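Renting a Place With Me – Your Questions

I'm Khrystyna-Mariia Lytvynenko and I run Lidora, a very small letting office in Nondlow (it's me, a desk and a phone that never stops). These are the things people ask me most.

Do I pay you anything to look at an apartment?

No. Viewings are free and you can see as many as you like. I take my fee from the owner once a lease is signed.

How much do I need up front?

First month's rent plus a deposit. For the studios on Boiko Street the deposit is $525, and for a single room in a shared place it's $300. If you have a pet, add that to your email and I'll ask the owner before you fall in love with the kitchen!
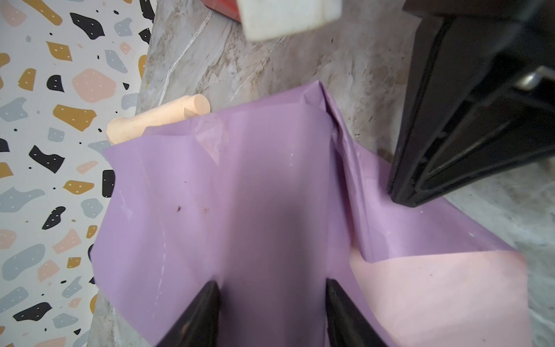
Purple film on a marble-look countertop

Can I move in halfway through the month?

Sure, happens all the time. You pay for the days you're there and then the full rent starts on the first. Students tend to want the keys in May, so write early if that's you.

What's the Kovel building like?

Older, friendly, thick walls. There are 13 apartments and no elevator – please think about your couch.
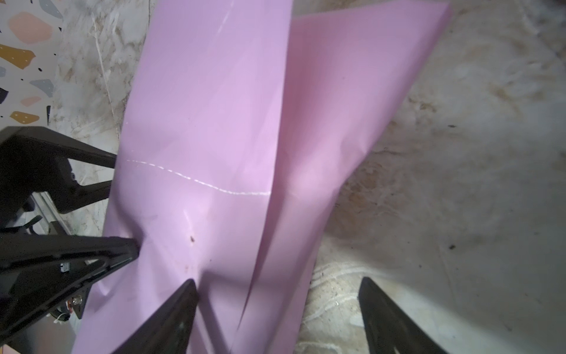
The top floor gets the best light and also the most stairs, so I always show it last. Heat is included in the rent there, electricity isn't. Last winter most tenants told me they paid around 400 for the whole season, but that depends on how warm you like it.

Can I paint or change things?

Ask me first, in writing, and I'll pass it on. Light colors are usually fine.

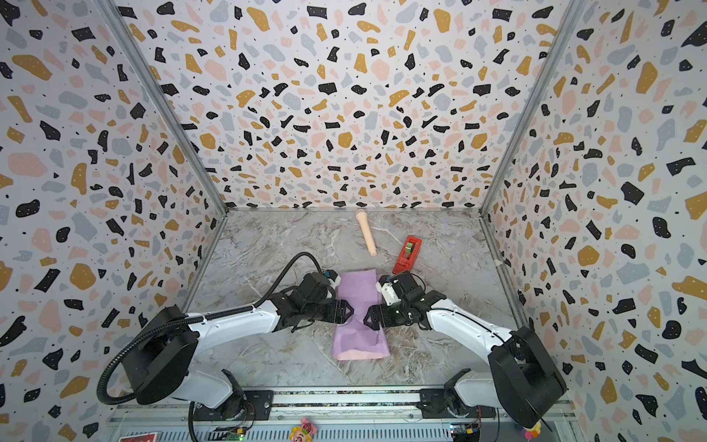 Owners worry most about anything that's hard to undo, so tile and flooring are always a longer conversation than paint. Tastes differ wildly too. I love a white terrazzo pattern with flecks of mustard yellow, pink and black, next to a gray marble-look floor, and I have owners who'd faint at it. Send me a picture of what you have in mind and you'll get a yes or no much faster.

When can I call?

After 9 in the morning, please. Evenings are fine by text.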